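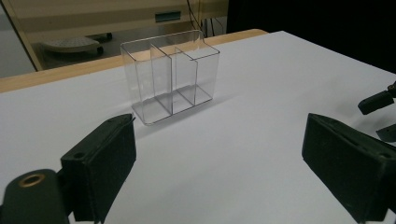
Arbeitsplatz und Werkstatt: Hinweise für die Pflege von Webshops und Produktseiten

Stand: 6. März

Die folgenden Hinweise richten sich an alle Beschäftigten der Plovus Digitalagentur, die Kundenseiten anlegen, ändern oder freigeben. Sie ergänzen das Redaktionshandbuch und gelten für Projekte im Shopsystem Dandard ebenso wie für Seiten, die noch im Altsystem Trellov geführt werden.

Vor dem Anlegen neuer Seiten

Bitte prüfen Sie zunächst, ob eine passende Vorlage vorhanden ist. Der Vorlagenbestand umfasst derzeit 94 Seitentypen. Eine neue Vorlage wird nur nach Rücksprache mit der Projektleitung angelegt.

Seitennamen sind in Kleinbuchstaben und ohne Umlaute zu vergeben. Statt Leerzeichen wird der Bindestrich verwendet. Datumsangaben gehören nicht in den Seitennamen, auch nicht bei befristeten Aktionen.

Übernahme von Artikeldaten

Artikellisten der Kunden treffen häufig als Tabelle ein. Speichern Sie die Originaldatei unverändert ab und arbeiten Sie ausschließlich in einer Kopie. Führende Nullen in Artikelnummern gehen beim Öffnen in der Tabellenkalkulation leicht verloren; die betreffende Spalte ist deshalb vorab als Text zu formatieren.

Umfangreiche Listen werden in Abschnitte von höchstens 1000 Zeilen geteilt. Nach jedem Abschnitt ist das Importprotokoll zu lesen und im Projektordner abzulegen. Bei Fehlermeldungen wird der Import angehalten, bis die Ursache geklärt ist.

Texte und Bilder

Produkttitel sollen 77 Zeichen nicht überschreiten. Maßangaben stehen in der Reihenfolge Breite, Höhe, Tiefe und immer mit Einheit. Für jedes Bild ist ein Alternativtext zu hinterlegen, der den Gegenstand benennt. Werbliche Zusätze sind dort nicht zulässig.

Bilddateien des Kunden dürfen verkleinert, jedoch ohne schriftliche Zustimmung nicht beschnitten oder farblich verändert werden.

Eigene Bausteine

Individuell programmierte Bausteine erhalten das Kürzel des Kunden und eine laufende Nummer. Im Kopf des Quelltextes sind Zweck, Bearbeiter und Abhängigkeiten einzutragen. Bausteine, die seit 18 Monaten auf keiner Seite mehr eingebunden sind, werden jeweils im September archiviert.

Freigabe

Vor der Veröffentlichung ist jede Seite auf einem Mobilgerät und an einem Arbeitsplatzrechner zu prüfen. Formulare werden mit Testdaten vollständig abgesendet. Die Freigabe erteilt eine zweite Person, die an der Erstellung nicht beteiligt war.

Für das Kundenprojekt Ye gilt abweichend die dort vereinbarte Prüfliste.

Rückfragen zu diesen Hinweisen beantwortet Keir Skinner, Abteilung Webproduktion. Änderungsvorschläge sind schriftlich über das interne Ticketsystem einzureichen.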